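Nundance Handheld Gripper Pair
Fabric handling trial kit, from Renon
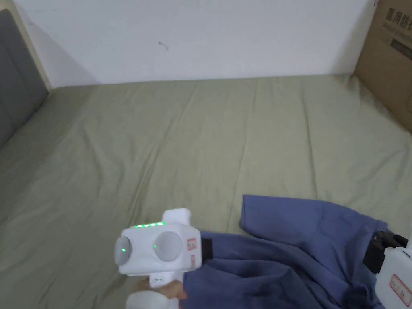 How they feel in use
We love these for soft stuff! One in each hand, black finger pads, and you can pinch a crumpled garment from both sides and pull it out across a bed. Green indicator lights on the body are easy to spot while you're working.

Compared with the Van Dusen pair
Mei Baptiste ran both sets on shirts and fitted sheets at our Brolville shop. The Nundance held thin knits better, and her wrists lasted roughly 2 hours (the Van Dusens are heavier).

Weight: 429 g each
Spare pads: 7
Trial bookings: ask for Imani Kincaid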